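From: Dayana Pacheco
To: hampers list
Date: 15 October 2018
Subject: Re: Christmas boxes, what's going in and what isn't

Hermine Bühler wrote:

> Hello all. I've had a look at last year's order sheet and I think we
> ought to decide on the boxes before the chocolate people put their
> prices up. I'd like to keep the large basket, drop the fruit (too many
> bruised pears, sorry Jairo) and think again about the ribbon. Can
> somebody also find out what Peston want for posting to the islands?
> They were awkward about it last time.
> Hermine

Hi Hermine, hi everyone,

Sorry for the slow answer, I've been up to my elbows in quince jelly and the phone has been in another room! I'll go through your points as they come and then add a few of my own.

The large basket: yes, keep it. It's the one people ring up for, and I've still got 17 empty ones stacked on the landing from when we over-ordered in May. The lids on 3 of those don't sit flat, so I'd use them for the shop window and not send them anywhere.

The fruit: I'm torn. I know the pears were a disaster (mine too, the one I sent my aunt arrived as a sort of soup) but the clementines were lovely and nobody complained about those. Could we do a small bag of clementines tucked down the side, and leave pears and grapes to the greengrocer? Jairo, would your man at the market put some by for us, the leafy ones if he has them?

The ribbon: I vote for the dark red again. The gold frayed the minute you cut it. Elvira has the end of a roll and thinks the haberdasher can match it, but she'd want to know by the end of the month.

Posting: I rang Peston this morning and had a long wait and then a very nice young man. They'll take parcels to the islands but they won't promise a day, and anything with glass in it has to go in the double-walled cartons. Leltonent do promise a day and charge you for the privilege. My feeling is we use Peston for everything on the mainland and let island customers choose — it's their money and their aunties.

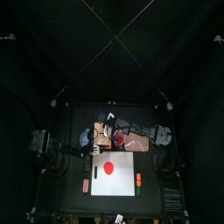
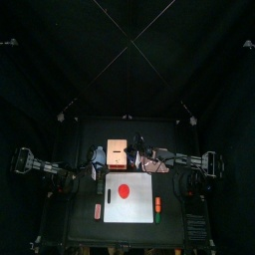 WHAT I'D PUT IN THE BOXES

Small box: the Mikis shortbread, one jar of jelly, a bar of the dark chocolate and a packet of tea. It all fits without any padding if you lay the shortbread flat, I tried it on the kitchen floor last night.

Large basket: all of that, plus the fruit cake, the Castaño almonds, a second jar (chutney this time), the clementines if we're having them, and a candle. I'd love to get a cheese in there too, but it can't sit in a depot for days on end and I don't fancy the letters.

The thank-you box: this is my new one, so shout if you hate it. Lots of people asked me last winter for something to give a teacher or a neighbour, and the small box felt a bit much to them. So, a mug-sized carton with shortbread, tea and a little card. Eyerusalem has drawn a robin for the front of the card and it's gorgeous, I want it on everything now.

CARDS AND LEAFLETS

The printer's quote is for 800 leaflets, folded, with the order form on the back. That's more than we gave out last year but I'd like some left at the library and the doctor's. Please could somebody with better eyes than mine check the form before it goes off? Last year we left out the box for the gift message, and I spent a whole evening ringing people to ask what they wanted to say to their mothers-in-law.

Also, Hermine, when you do the new order sheet, could the delivery address go above the sender's address? I posted one hamper back to the woman who'd bought it. She was very good about it and ate the cake.

I can do packing any evening next month except when choir's on. Bring your own scissors, mine have vanished again.

Love to all,
Dayana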